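换了三副夹爪之后,她说最该换的是相机

约她约了三回才约上。头一回机械臂的底座在返工,第二回下雨,第三回她自己忘了,发来一串道歉的表情,说干脆你直接来车库吧,我一边拧螺丝一边跟你聊。我就去了,带了两杯冰美式,结果她不喝咖啡,两杯都归我,当天晚上睡不着正好整理录音。

她在 Drodelgate 做样机测试,手上这台是给公园步道捡小件垃圾用的:一个四轮底盘,上头架一条轻型机械臂,臂的末端想装什么装什么。我进门的时候它正趴在垫子上,夹爪拆了一半。

“你先别坐那个箱子,”她说,“里面是 Wickramasinghe 的硅胶指头,压变形了我要哭的。”

我换了个凳子,问她那就从这副指头说起吧,好用吗?

“捡瓶子好用,捡烟头不行。”她答得特别快,看来已经被问过很多遍了。Wickramasinghe 这副是三指的软夹爪,充气以后往里弯,抓矿泉水瓶、易拉罐、揉成一团的纸袋都很舒服,位置偏一点它自己会包过去,视觉给的坐标差一指宽也能抓起来。可是烟头太矮了,指腹还没碰到东西,指尖先顶到地上,一顶就翻。“你会看到它在那儿很努力地挠地,”她说着用手比划了一下,我笑得差点把咖啡洒了。

另一副是 Grultport 的两指平行夹爪,电动的,铝合金指头,她自己在指尖上粘了一层薄橡胶。这副正好反过来,烟头、瓶盖、糖纸都夹得起来,瓶子一旦横过来就有点够呛,因为开口不够大,得先把手腕转到合适的角度再下去。我问转手腕很麻烦吗,她说动作本身不麻烦,麻烦的是得知道瓶子朝哪边躺着,“这就又把活儿推给相机了,你记着这句,后面要考。”

(后面果然聊了很久的相机。)

第三副是她拿旧零件拼的吸盘,她自己都不太想提。“室内地砖上很神气,到外面路上漏气漏得像吹口哨。”石板有缝,缝两边又不一样平,塑料袋吸一半就滑掉。她试了一个下午就拆下来了,吸盘现在用来吸在冰箱门上挂围裙。

我问她怎么比的,总不能凭感觉吧。她把笔记本电脑转过来给我看表格,里面记着1558次抓取,每一次都有物品、姿态、光线、夹爪型号、成功没成功,失败的还要写一句怎么失败的。那一栏我看得最入迷,什么“夹到自己影子”“风吹走了”“夹起来又弹出去,没找着”。她说这一栏本来没打算留,第一天写着写着觉得比数字有用,就一直写下来了。

“数字会告诉我哪副赢,那一栏会告诉我输在哪儿。比如软夹爪在潮的地面上输得多,我原来以为是打滑,翻回去看备注,好多次写的是‘没对准’,那就跟手指没什么关系了嘛。”

那到底哪副赢了?她想了想,说如果明天必须交货,装 Grultport 的两指,再把行程加长一截。软的那副她舍不得退,准备留给捡瓶子专用的版本。价钱上她也有话说,两指那副连法兰盘报价3000元,她觉得能接受,软夹爪还要外挂一个小气泵,气泵一响,路过的狗全都看过来。“遛狗的人不喜欢我们,我能理解。”

中间我们岔开去聊了一会儿控制器。她这台原来用的是一块很老的板子,从相机看到东西到手臂开始动,中间总有一个肉眼看得出来的停顿。换成 Prurninside 的控制器以后,她测下来延迟是63毫秒,看着就顺了。不过她对这个控制器的意见也不小,说接线端子做得太密,手指粗一点的人根本拧不进去,固件升级还必须插网线,“我在湖边上哪儿给它找网线去?”我问那你怎么办,她说抱着整台机器走回车库,升完再抱回去。机器不轻,她抱了两趟之后学乖了,出门前先升好。

还有急停按钮。这个她要我一定写进去:原装的急停在机身侧面,人蹲下来看夹爪的时候刚好够不着。她自己加了一个带长线的,挂在脖子上。“比夹爪的时候人会离得很近,盯着指尖看,看着看着脸就凑过去了。别的我都可以商量,这个没得商量。”

好了,说相机。她一共比了两个机位,一个装在手腕上,跟着夹爪走;一个固定装在高一点的支架上,往前看整条路。手腕上那个看得细,可是它一低头就只剩脚底下一小块,旁边滚过来一个瓶子它完全不知道。高处那个看得远,能提前安排路线,细节就差多了。她最后两个都留着,高的负责找,低的负责抓,中间靠标定把两边的坐标对上。

说到标定她叹了口长气。标定板要贴平,支架不能晃,每次拆装完都得重来。她有一回偷懒没重来,手臂非常自信地在瓶子左边抓了一把空气,抓完还很有仪式感地把空气放进了垃圾桶。

“视觉上最难的一样东西你猜是什么?”她问我。我猜玻璃,她摇头。我猜透明塑料袋,她说那个排第二。

“是又小又白的碎东西。” 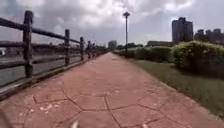 闻小楷 本站撰稿人,写机器人和小工厂

她的主战场就是这种步道:砖粉色的路面,上头是大块大块不规则的石板纹,左手一排深褐色的木栏杆,右手草地和修剪过的树篱,栏杆外面灰绿灰绿的一片,看着是水面。路上撒着些浅色的小碎片,像花瓣,也像碎叶子。人走过去连看都不看,相机可就犯愁了。

“你把画面弄糊一点,花瓣跟纸屑有什么区别?”她说,“都是几个像素,都是浅的,都贴在地上。近处那几片大的还好,轮廓能看出来一点,再远些就只剩小白点了。”她最早那版识别模型见白就捡,夹爪一路啄过去,跟鸡吃米一样。有个小朋友跟在后面看了半天,问她这个机器人是不是喜欢花,她说她当时都不好意思纠正。

所以她开始认真比镜头。先试的是一支视野很宽的,好处是路两边都照顾得到,坏处是远处的东西缩得太小。后来换成12毫米的,视野窄了,可是前面那一段路上的小东西终于有了形状。她的说法是宁可让底盘多走几步,也别让模型去猜。对焦也被她骂了一顿,固定焦距的镜头在车库里调得好好的,拿到外面去就发软,石板缝还认得出来,纹理全抹平了。现在她每次出门前先拍一张印着粗细条纹的纸板,糊了就当场重新调。

石板缝本身也算一个坑。深色的缝弯弯折折的,有的还分叉,早期的模型会把其中一截当成树枝或者绳子。她给我学夹爪去夹一条缝的样子,两根指头贴着地面合拢,抬起来,张开,什么也没有,再来一次。Grultport 那副的橡胶指尖就是这么磨秃的。我问那软的那副呢,她说软的更惨,硅胶一蹭就起毛边。

光线呢?她说大晴天和阴天各有各的烦。晴天影子边缘很硬,栏杆影子一道一道横在路上,手腕相机的自动曝光跟着忽明忽暗。阴天她反而喜欢,云厚的时候路面颜色均匀,就是快门得放慢,底盘一颠画面就拖。她的折中办法土得很,看到疑似目标先停住,拍清楚,再决定伸不伸手。速度是慢了,误抓少了很多,她说这一版她自己看着心里舒服。

我又问,那有没有想过上更贵的相机,一步到位?她嘿嘿笑,说想过啊,购物车里现在还躺着呢。可是她觉得先得把便宜的那套用到头,知道它究竟差在什么地方,不然换了贵的也说不清好在哪里。她打算下一轮只换传感器,镜头、夹爪、控制器全都锁住不动,哪怕手再痒也不动。“上一轮我就是一口气换了两样,结果变好了,高兴了一晚上,第二天想写报告,发现不知道该夸谁。”

这段话我回来以后听了两遍,因为我自己调家里那台打印机也是这么干的,温度和速度一起改,改完就只剩下玄学了。

聊到后来天有点暗,她把夹爪装回去,让我随便扔个东西试试。我扔了一个咖啡杯盖,手臂停了一下,手腕转过去,两根指头稳稳夹住杯沿,提起来,放进旁边的桶里。我当场鼓掌!她很冷静,说杯盖是简单题,又从口袋里掏出一小片撕下来的纸巾放在垫子上。夹爪下去,没夹着。再下去,夹起来了,可是一张开,纸巾粘在橡胶上不肯掉。

她从桌上抓过鼠标,在表格最后一栏敲了几个字。我凑过去看,写的是“夹到了,不还”。

(采访于2020年6月29日,星期一。录音有删减,顺序略有调整。Prurninside 控制器的固件升级问题,她说已经写邮件反馈过了,还在等回信。)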